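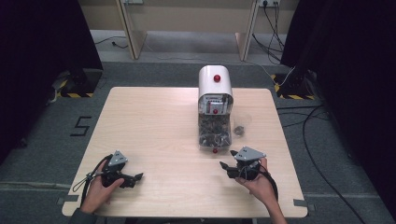 4.2 Comparing two gripper pairs

1. Plug in both gripper cables and start the Trimix controller.
2. Open and close each gripper 3 times with nothing in the jaws.
3. Run the dispenser task with the first pair. Log every dropped cup.
4. Change to the second pair and repeat step 3 at the same speed setting, 80.

Note: Save each pair's runs in its own folder.

CAUTION: Keep fingers clear of the jaws while the controller is on.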